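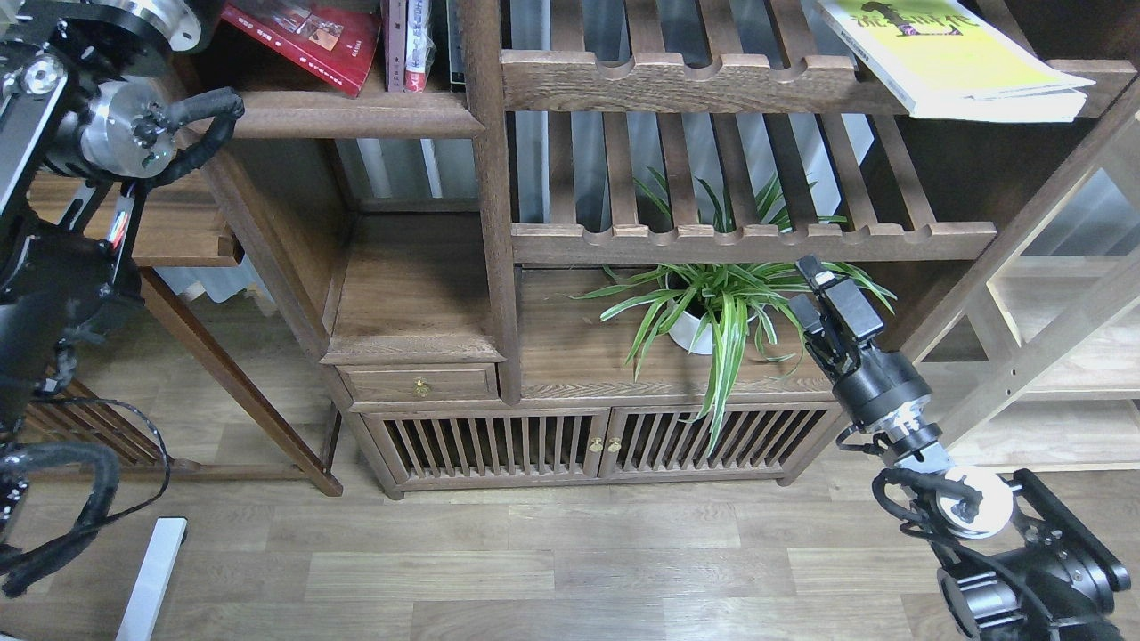 Ob sich Grünlilien auf offenen Regalböden überhaupt gleichmäßig versorgen lassen, bezweifelte eine Teilnehmerin aus Ekby: Das Gießwasser stehe im Topf, während die überhängenden Blätter längst schlaff seien. Ähnliche Einwände fanden sich in 162 der 2.497 auswertbaren Fragebögen (Erhebung Mai 2022, 3.000 versandte Bögen).

Abb. 4: Grünlilie in weißem, rundem Topf auf dem mittleren Boden eines dunkel gebeizten Holzschranks.

4.2 Standort und Gießverhalten

Die Angaben zum Gießintervall streuen in der Gruppe Regal stärker als in der Gruppe Fensterbank. Der Median liegt bei 8 Tagen. Eine Abhängigkeit von der Topfgröße war nicht nachweisbar, wohl aber vom Substrat; torffreie Mischungen wurden häufiger gegossen. Die Teilstichprobe Mühlbauer blieb wegen fehlender Substratangaben unberücksichtigt. Braune Blattspitzen wurden überwiegend auf trockene Heizungsluft zurückgeführt, die Wasserhärte nannten nur wenige Befragte. Feuchtemessungen im Wurzelraum liegen für die Teilstudie Nivivo vor und werden in Abschnitt 4.3 behandelt.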